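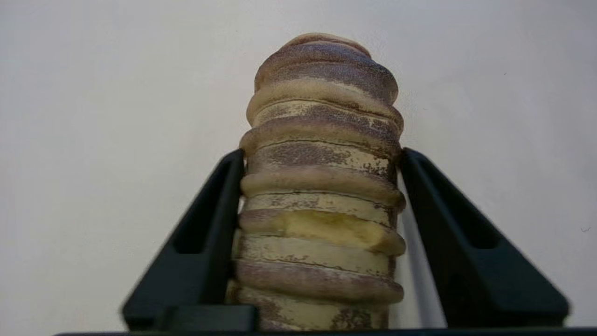 Touching up a chipped speckled finish

by Tyyne Lindqvist

I have a weakness for turned ornaments, the tall ones with ring on top of ring on top of ring, and the trouble with rings is that they stick out and get knocked. One good bump against a shelf and you've got a bald patch. Mine is on one of the fat rings near the middle, right across the front, and the bare stuff under the color is a pale yellow you can spot from the doorway. I lived with it from April on by turning it to face the wall (very dignified!) and then I finally sat down and worked out how to fix this kind of finish.

You don't need much. Small jars of craft paint, one old toothbrush, one decent little round brush, a bit of sponge, painter's tape, and matte varnish. I used Ledesma paints because the shop in Bosham had them marked down, but any water-based craft paint will do.

Clean it first. A barely damp cloth over the rings, a dry soft brush down in the grooves. Go easy around the chip or you'll lift more of the color off. Let it dry overnight. If there are loose flakes along the edge of the chip, pick them off with a fingernail now, while you're in the mood, or they'll come off on your brush later and stick somewhere worse.

Then sand, only the edge of the bare patch, only enough that you can't feel a step when you run a finger over it. Fine paper, folded small. I wrapped mine over the end of a popsicle stick. Wipe off the dust and put on one thin coat of primer. I had a can of Plestell white in the garage, which covered the yellow in one go, but I'd buy gray another time, because white under mauve comes out pinker than you expect.

Now the color, and this is where I wasted an entire evening. I mixed a lovely purple. It was much too purple. The mauve on these things has a lot of brown in it, so start with brown and beige and sneak the purple in with the tip of a toothpick. Test it on scrap card, wait 10 minutes, and hold the card up next to the ring. Paint dries darker, or mine does anyway. Siiri Peltonen, who got me into all this, mixes hers straight on a saucer and never tests anything, and her stuff looks wonderful, so do as you like.

Dab it on with the sponge. A brush leaves streaks, and the old finish has a grainy look that a brush just can't copy. Two thin coats, maybe three, feathering out a little way past the chip. 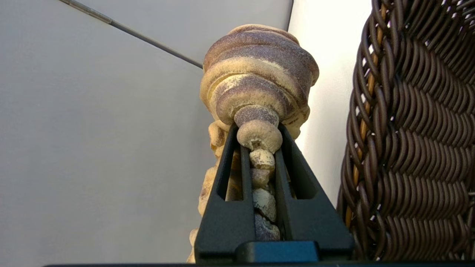

Nivolia, Issue 658, page 10

Speckles next, my favorite part! Look hard at the old ones before you start. On my piece they aren't spread evenly at all. The mauve rings have next to none, just a slight speckle, and the cream grooves get the heavy dark brown spotting, so if you spatter the whole thing the same way your repair will stick out a mile. Tape off the rings above and below, and wrap paper around everything you want to keep clean. Thin some dark brown paint until it's like milk, dip the toothbrush, tap most of it off on a rag, and drag your thumb across the bristles. Do a few practice runs on card. The first flick always throws one enormous blob, so let it land on the card.

For the bigger spots, forget the toothbrush and put them in one at a time with the little round brush. Make them lopsided. If they come out as neat dots, press a dry fingertip on them before they set.

A word about the tiny beads further down the stem: leave them alone unless you really have to. The color changes from one to the next, pale and then a bit gray and then whitish and then purplish, and I'd never match it.

Seal it with matte varnish. Thin coats again, and don't let it pool in the grooves. If you end up with a shiny patch, wait until it's good and hard and then rub it very lightly with a 4000 grit pad. That knocks the gloss back without taking the color off.
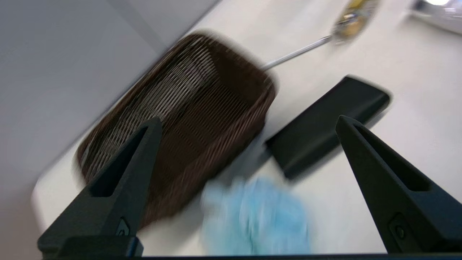 Dark brown woven basket, on the table.

Find yourself a basket for the supplies if you haven't got one. I like the slatted woven sort for brushes and sponges that need airing, but line the bottom with a dish towel, because toothpicks go straight through the gaps and you'll be finding them with your feet for weeks. Jars go in with the lids up, and write the mix on each lid (mine says "mauve, more brown!!") so you can do the next chip without starting over.

Leave the varnish a couple of days before you dust it or move it back to the shelf.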